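4. The Open Day

4.1 Setting and visitors

The open day was held at the Hakgate site on Fri 26 February. It was the second event of this type in the project. The first, in November, took place at Plasstead and was limited to staff from the partner groups. For the second we placed a notice in the Zurkbridge library and in two local schools, and anyone over 16 could come. We planned for 400 visitors over the day, in slots of 30 minutes, with a short talk at the start of each slot.

The talk was given by Gemechu Tekleab in the morning and by Gwenllian Maddocks in the afternoon. Both used the same notes. The notes covered what a demonstration is, how it is recorded, and what a robot policy can and cannot learn from it. After the talk the group moved to the demonstration floor, where they could watch household tasks being done with hand-held grippers. Visitors who wished to try the grippers signed a consent form at a desk run by Zewditu Woldegiorgis.

4.2 Choice of tasks

We wanted tasks that visitors would know from home and that could be done in under a minute. The Plasstead event had used peg insertion and cable routing. Feedback from that day was mostly polite, but several people wrote that they could not tell when the task was done. For Hakgate we changed to folding a hand towel, putting cups on a rack, and sweeping paper scraps into a dustpan.

The sweeping task was added last, on the advice of Fasil Gudeta, and was kept simple. Scraps of white paper are dropped on the floor. The operator holds the brush with one gripper and the pan with the other, brings the pan close to the scraps, and sweeps toward it. A trial ends when the operator says "done," whether or not all of the paper is in the pan. We did not fix a starting position for the tools, and operators could set the pan down between strokes.

Towel folding drew the most questions, but sweeping drew the most requests to try. Hok-lam Siu, who kept the floor log, noted that people waiting for the next talk tended to drift to the sweeping area and stay there.

4.3 Equipment and recording

Each operator used a pair of identical hand-held grippers with a marker cube mounted at the wrist. The cube carries square fiducial markers on several faces, so that the pose of the gripper can be recovered from a camera when at least one face is in view. A camera at head height gave the view used in this section. Shoulder straps were adjusted for each person before the first trial, and this took longer than we had allowed for. In the afternoon we moved strap fitting to the waiting area, which brought the slots back on schedule.

Figure 4 gives the overhead view during the sweeping task. Three scraps lie on the planks past the tray, and both forearms are extended with the marker cubes facing up toward the camera. This posture was common among operators in the sweeping task. It keeps the cubes in sight, but it also puts the hands far from the body, and visitors told us that their shoulders got tired after a few trials.
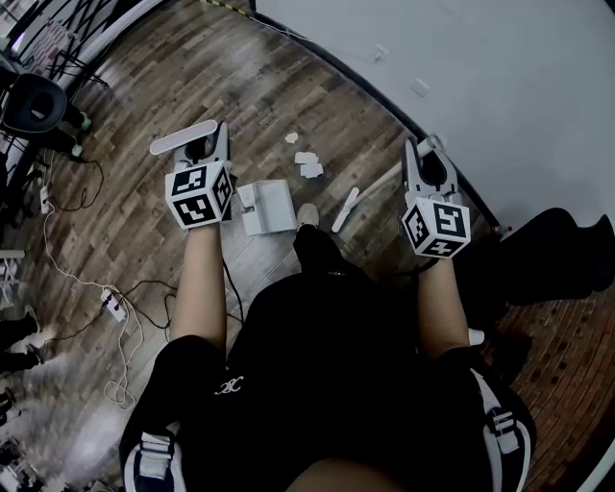 Figure 4. Sweeping task seen from head height. The long-handled tool is at the right gripper and the open tray lies between the two grippers.

4.4 Use of the recordings

The day produced 1,182 recorded trials across the three tasks. Visitor trials and staff trials were stored in separate folders and were not mixed in any of the training runs reported in Section 5. A trial was removed if the visitor withdrew consent or if both cubes were out of view for more than 8 seconds in a row. Sweeping lost more trials to the second rule than the other two tasks did. When an operator bends low over the pan, the arms come in close and the cubes turn away from the camera.

We had set a target of 3,000 trials for the two events together and did not reach it. The remaining trials were collected by staff at the Avotiņš workshop in the following weeks, with the same three tasks and the same floor log. Differences between the two sets are discussed in Section 6.2.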